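Getting white rings out of a wooden table

I put a hot mug down in July without thinking, and by teatime there was a lovely cloudy circle right where everyone sits. I tried three things before one worked, so here's the order I'd go in now.

Start with the gentlest. Lay a clean cotton tea towel over the mark and go over it with a warm iron, no steam, for a few seconds at a time. Lift, look, repeat. If it's a fresh ring you may be done already!

If not, mix a spoonful of mayonnaise with a pinch of bicarb (I know, I know) and leave it on for 90 minutes, then wipe off along the grain -- never across it. Buff with a dry cloth.

Wax comes last. I use a thin coat, go and have a cup of tea, then do a second one. And please try it underneath the table first, some finishes go sticky.

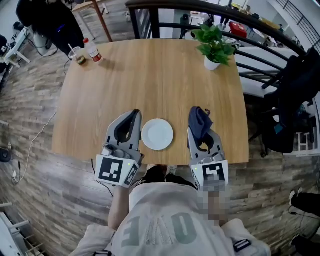
Heledd Prosser wrote in to say she skips the mayonnaise altogether and uses plain petroleum jelly overnight, which smells a good deal better by morning. I've got one stubborn ring left on the sideboard, so I'll give hers a go on that.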